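Gedstead Snack Cups, Clear Plastic

Sleeve of 194. Item 533.

Sarnell has sold cups for long enough to know that a customer who wants one with a handle, a lid and a motivational slogan will find it elsewhere. The Gedstead has a bottom and a side. It holds dry snacks, takes up little room in a cupboard and stacks inside its neighbors without getting stuck, or at least without getting stuck for long.

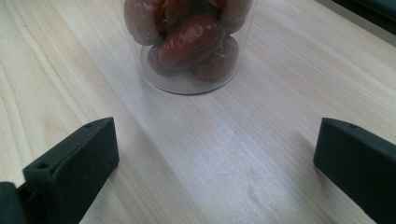
Portion size is between you and your conscience. Raelene Wihongi, who buys for our kitchen range, eats from hers at her desk and considers the matter closed at one cup. Dried red dates suit it well: six make a decent pile, wrinkles and all, and you can still see them through the slightly hazy side. Nuts and crackers also fit. Soup would too, but please don't.

Hand wash in warm water. The dishwasher will turn it into a different product, which we do not stock.

Sold by the sleeve or by the case of 2 sleeves. Orders placed before noon leave the Fitzgerald warehouse the same day. For larger quantities ask for Hernán Henao on extension 1333, and have a number in mind, as "a lot" has caused trouble before.

See also: Fustwood serving trays, Gedstead lids (discontinued in April, still asked for).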